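Poste bimanuel Dovska – collecte de démonstrations

Réf. 2317. Poste complet pour enregistrer des gestes à deux bras et entraîner vos modèles derrière. Livré monté, câblé, calibré. Reste à brancher et à lancer l'enregistreur.

Compris :
– deux bras, fixés face à face sur socle
– pinces à doigts interchangeables
– caméra fixe, déjà réglée
– enclos à panneaux décorés (motifs au choix, jeu de rechange en option)
– logiciel Alico, licence 8 postes

Un épisode = une consigne, une prise, une note de l'opérateur. Les ratés se gardent aussi, étiquetés à part. Export par lots de 50 épisodes, reprise possible si coupure réseau.

Objets : prenez du courant. Sachets, piles, trousses, petits plastiques transparents – ces derniers sont pénibles à la caméra, donc il en faut beaucoup. Changez la disposition entre deux prises, sinon le modèle apprend la table par coeur.

Jeu de départ fourni : 261 épisodes, annotés par Issa Hattar et Rami Salameh. Format décrit dans la notice, lisez la avant d'écrire un convertisseur.

Délai : nous consulter, le stock de janvier est parti. Devis et questions techniques auprès de Wissam Bitar. Pour les doigts de pince sur mesure voir avec Ziad Tannous, plan coté obligatoire. 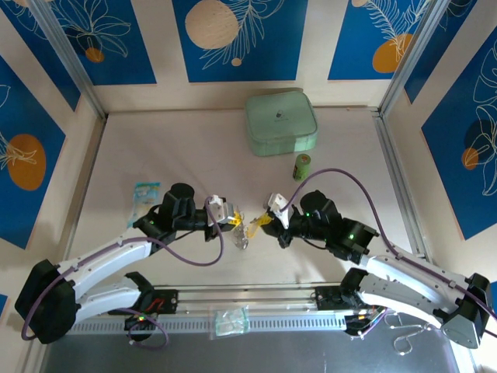
Doigts de rechange vendus par paire, pas à l'unité. Précisez bras gauche ou droit à la comande.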